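November, Eynon bench, afternoon into evening

Picking up where the morning page stops. Fruit task, wrist cam only. Overhead cam still away being remounted so none of today's runs have it. Fine for the Fandus set, not fine for the other one, dont mix them.

Target for this batch is 300 kept demos. We had 200 kept at lunch. Kept means grasp, lift, place, and gripper back to home without the operator bailing out. Anything with a re-grasp goes in the second folder, not the bin. I binned a few of those last week and regret it, the policy never learns to recover if all it ever sees is clean picks.

Raw count on disk says 358. That's everything: aborts, re-grasps, the ones where I hit record twice and got a stub. Do not quote 358 to Derora as if it were demos. Someone did that last month and we spent a morning walking it back.

Calibration first thing after lunch. Fingers homed, closed, opened, homed again. Left one was lagging on close, could see it in the plot as a little step. Backed the speed down and the step went away. Speed change is in the config under the Trundilik profile, not the default one, so if you start from default you get the old behavior. Should merge. Havent.

Teleop notes:
- lemon is easier than the apple. Apple rolls against the bowl wall when you come in from the side. Come down from above, slow, and let the fingers open all the way before descending.
- glass bowl is the whole point of this round. Depth is useless on it, holes everywhere along the rim. RGB only for training, keep depth logged anyway.
- don't rest the fingertips on the cloth at the start. It drags, and then the cloth has moved for every run after it and the grid doesn't line up with the start marks.
- operator fatigue is real after an hour. Runs get short and jerky. Swap or stop.

Start poses. I was being lazy and starting every run from nearly the same spot, and the first Fandus model picked that up right away: perfect from home, lost anywhere else. So now the start pose is jittered by script, and the bowl gets shifted by hand between runs. Some starts have the bowl well off to one side, half out of the wrist view. Leave these in. Operator is not allowed to "fix" the start before recording, that defeats it. 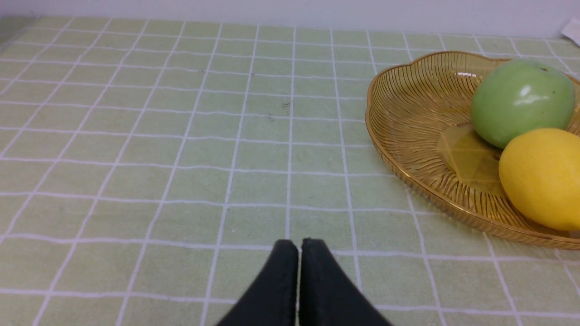
Start pose, bowl far right, lemon partly out of view. Keep.

Looked at a handful of starts like this one on the big monitor. Apple has a strong highlight on it, lemon doesn't. Wondering if the model is keying on the highlight for apple. Could test by killing one lamp, dont want to change lighting mid batch though. Next batch.

Dark specks on the cloth and dust on the fingers show up more than I expected at full res. After downsampling they're gone, so not cleaning between runs, only at start of session. If we ever train at full res revisit this.

Labels: two prompts per fruit, "pick up the lemon" and "take the lemon out of the bowl", same for apple. Alternate them. I forgot to alternate for a stretch after the calibration so there is a clump of one wording, need to relabel some by hand. The video is fine, only the text needs changing.

Stopped at 6:40. Disk sync to Eynon server running, slow. Check it finished before wiping the local copy.

To do
merge speed setting into default
relabel the clump
count kept demos properly, from the sheet, not from the folder
ask Derora if they want re-grasps delivered seperately or in with the rest
lamp test, next batch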